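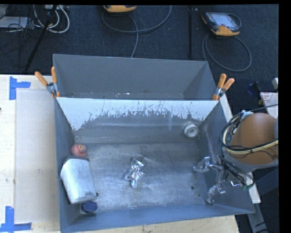 Sorting Small Goods in Shared Metal Bins
Report of the second-year project, Storage and Handling course

1. Background

Our group studied how small goods of different shape are kept together before they are sorted. The task came from Melerent, a repair and resale shop in Plurkham. The shop receives mixed household goods every week, and the workers put them first into open metal bins on the table. The shop wanted to know if two bins side by side are better than one large bin.

We worked on the project from January until the end of the spring term. The tests were made in the afternoon, when the table was free.

2. Equipment

We used two grey metal bins. They stand with their long edges together on a pale wooden tabletop. At first the bins moved apart each time a person reached into one of them, and small things fell into the gap. We solved this with two spring clamps with orange handles, one at each end of the rim between the bins. The clamps are cheap and can be removed with one hand.

The bins are old. The floor of the front one has many scratches and pale scuffs, and there is a small dark round hole in it. We did not repair anything, as the shop uses its bins in the same condition. Very small parts, such as screws, were left out of the tests.

3. Method

A mixed load was put in the front bin, and one student moved the items to the rear bin. We wrote down each pick as good or failed. A pick was failed if the item was dropped, or if the student had to move another item first. In total we recorded 1266 picks. Of these, 668 were made with the clamps and the rest without.

Before each round the load was poured in from a box and was not arranged by hand. We think this is closer to the real work in the shop.

4. Results

From all picks, 832 were good. The most difficult place was the near left corner. When a large container leans close to the side wall, a small cylinder or round object beside it is hard to take with the fingers. The same small items in the middle of the floor gave us almost no trouble.

The clamps helped more than we expected. Without them we stopped 80 times to push the bins together again. With them we did not stop for this reason.

5. Problems and next steps

Our fourth load was too heavy and we had to repeat it. The noise of metal on metal was also unpleasant, and the group from the next room complained. We tried a thin mat from Neltov under the load, but it slipped and we took it out.

For the shop we recommend two clamped bins and taking the large items out first. The method for counting failed picks was adapted from the Mahasneh project of last year, and their forms are in Appendix B. The next group should test bins with lower walls.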